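Bullby Makers Forum > Out and About > Visits and open days

Topic: Herrero open day at Pimberg, anyone else go?

greasetrap
Joined 16 September 2021

Went out to the Herrero open day at Pimberg and thought I'd write it up for those who couldn't make it. Parking was in the paddock behind the shed and there was a 20 minute wait to get your lanyard. Once you were in you could wander wherever you liked as long as you stayed behind the tape.

Most of the big shed was palletising and conveyor gear. If you've seen one palletiser you've seen this one. The welding cell was switched off the whole time I was there, which was a shame because it was the reason I went.

The part worth the drive was the small arms in the side room. Two arms on a tabletop, working on a phone and its charging cable. The bloke running it said the cable is the hard bit because it never lies the same way twice. I stood there for a good while. It's slow. A kid would beat it easily.

Sausage sizzle was $2 and they ran out of onions.

mulga_bill_9

Thanks for the write up. I was there in the morning and didn't find the side room at all. Was it past the toilets?

I did get the conveyor talk. They're claiming 1000 cartons an hour on the new line but it wasn't running anything like that fast on the day. I asked and was told it was turned down for safety with people walking about. Fair enough I suppose.

greasetrap

Yes, past the toilets and left, through the door with the Hususia sticker on it. There was a sign but someone had parked a pram in front of it.

torque_and_tea

I saw the side room and I have to say I came away flat. Two arms, all those motors and cameras, and the job is a phone cable. My supervisor wants us to look at something similar for the packing bench and I can't see it. We do harnesses, a few different types every shift, and the people on the bench can do them while talking about the footy. If the arms take that long over one cable then it's a toy.

Not having a go at the people running it. They were friendly and answered everything.

ratchetface

I don't agree with that. You're judging it as a production machine and it isn't being sold as one. The Hususia people told me straight out that it's a development setup. Pick and place on rigid parts has been sorted for years. Soft stuff hasn't. Cables, bags, cloth, hoses. If you want a robot on a harness bench one day, somebody has to spend a long time mucking about with one cable on one table first.

Also the table is just a table. No jigs or fixtures that I noticed. On your bench I bet everything sits in a nest.

torque_and_tea

It does all sit in a nest, and that's my point. A nest costs next to nothing and works now. I asked what success rate they were getting and the answer was "depends on the day". I don't know what I'm supposed to tell my supervisor with that.

ratchetface

Tell them it isn't ready. That's a fair answer. I only object to toy.

solder_wombat

Can anyone say what the fingers are like? I've been printing soft ones at home and they keep splitting at the base. I've been through some 100 of them since February. Mostly TPU, a couple of different brands, different infill, same result. They split right where the finger meets the mount.

greasetrap

They're black, come to a point like a triangle, and have a pattern of holes through them like lattice. I didn't get to touch them. I asked what they were made of and he said he'd have to check, then someone else grabbed him.

On the split, have you tried putting a bigger radius where it joins the mount? Mine stopped going there when I did that. They go at the tip now instead.

solder_wombat

Radius is as big as I can fit before it fouls the screw. I might turn the print on its side so the layers run the other way. Cheers.

mulga_bill_9

Did they say what the camera on each arm is doing? I would have thought one good camera over the table would do the lot.

ratchetface

I asked about that. The arm gets in the way of an overhead camera right when you need to see. With one on the wrist you're looking down the fingers. The downside is more cable hanging off the arm, and you have to leave enough slack that it doesn't pull when the wrist turns. They'd looped theirs out wide. Looked untidy but I'd do the same.

torque_and_tea

Slack cable on a moving arm is asking for trouble on a shop floor. It'd be caught on something by smoko.

ratchetface

On a shop floor, yes. You'd sleeve it and clip it down.

greasetrap

For mulga_bill_9, who missed the side room. White arms, black wrists, and the power board is up the back on the right with the red switches. The phone's a Galaxy S25+, it says so on the screen.

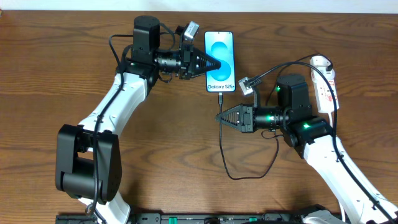 mulga_bill_9

Thanks for that. I rang Herrero this morning and they're planning another open day at Pimberg, no date yet, but they'll put it on the Bullby noticeboard when they know. I asked if the welding cell would be on and they said they'd try.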